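Talks > Notes > Keeping a sourdough starter going

Last updated: 29 November 2025

Speaker notes: My starter and other things I nearly killed
(Walcombe library evening. Go slower than last time!)

Opening

Say hello, check the back row can hear. Ask who's got a starter at home and who used to have one (the second lot of hands is always bigger, which is cheering). Mine lives in Ludbridge, on top of the fridge, and I've had it since the May I moved in. I'd never baked anything but flapjacks before that.

Then get straight to it: flour, water, time. I don't want to spend ten minutes on the history of yeast again, however much I enjoy it.

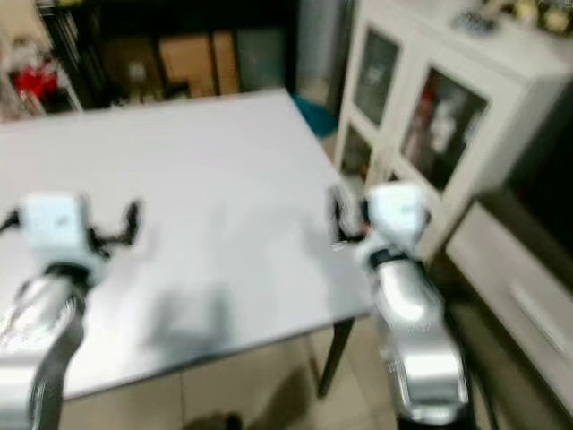
Feeding

Equal weights of flour and water, stir, lid on loosely. I keep 36 grams back and bin or fry the rest. Somebody will ask about the fridge. Yes, it can go in the fridge! Once a week is fine for feeding it in there, and I've stretched it to 11 days when I was away in Dratow with my sister's kids.

Grey liquid on top is just hunger, so stir it in or pour it off. Pink or orange streaks, chuck the lot. Say that bit twice.

Mention flour. I use the Girard wholemeal for feeding and plain strong white for the loaf, but whatever's in the cupboard will do to start with.
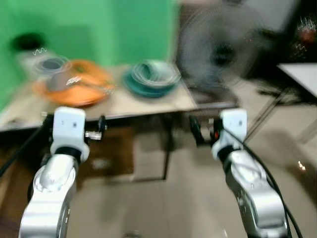

Shaping is where I lose people, so do it with the tea towel as pretend dough. Fold the far side over, then the near side, turn it round, drag it towards you until the top goes tight. You want some space for this. A light wooden table like the one up there would suit me nicely, with the flour kept to one end and the dough at the other, though I've shaped plenty of loaves on a chopping board by the sink.

Don't keep adding flour when it sticks. Damp hands, quick hands, and a scraper if you've got one.

Proving

My kitchen is freezing until lunchtime (old house, lovely, draughty), so ignore anybody's timings, mine included, and watch the dough. Poke it. If the dent springs back at once, leave it. If it comes back slowly, you're on.

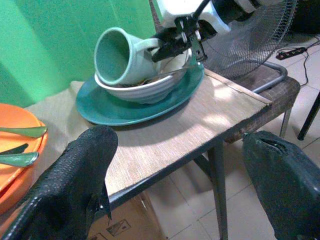

And if the dent doesn't come back at all, you've gone over, but bake it anyway. It'll be flat and it'll make cracking toast. I took one of those to my neighbours and they asked for another.

Overnight in the fridge is the easiest way if you work. Shape it after tea, bake it before breakfast or whenever you get in the next day.

Baking

Hot oven, lidded pot, 20 minutes covered, then lid off until it's darker than you feel brave about. Warn them about the pot handle, I've still got the mark. 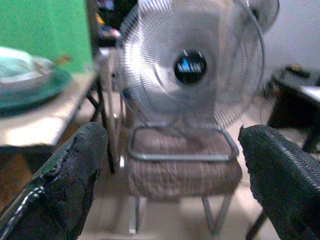
Let it cool properly before cutting. I know, I know, the smell! But it's gummy inside if you go in early, and then you think you've underbaked it and overdo the next one. I did that for a whole winter.

Questions

Likely ones: rye (yes, it's greedy and lively), tap water (fine in Ludbridge), can you freeze a baked loaf (sliced, yes). If it goes quiet, tell the one about the jar lid hitting the ceiling.

Little pots of starter are by the door, one each please, and bring the pots back next time.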